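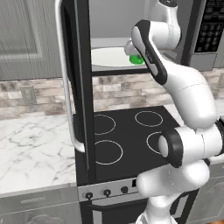

Night shift at Todham wants to know who gets called when the arm stops with the microwave door open, because at 2 a.m. it will be them.

Fair point, and it isn't in the Skuner plan. Added to the open items.

February, kitchen cell, sim only. 1,000 runs of the reheat task overnight, 90 stopped with a fault. Most were at the turntable, gripper too near the right side of the opening. Moved the approach point left and queued it again.

What changes for the kitchen staff, as it stands:
- reheating comes off the evening list
- wiping down the inside stays with them
- someone has to be trained to clear a stop. Poltarance quoted up to 7 hours per person, which the rota doesn't have

Two of the evening crew asked if their hours get cut. I don't know and said so. Passed it to the site manager.

To do: write the stop procedure on one page, try it with the night shift before any hardware goes in.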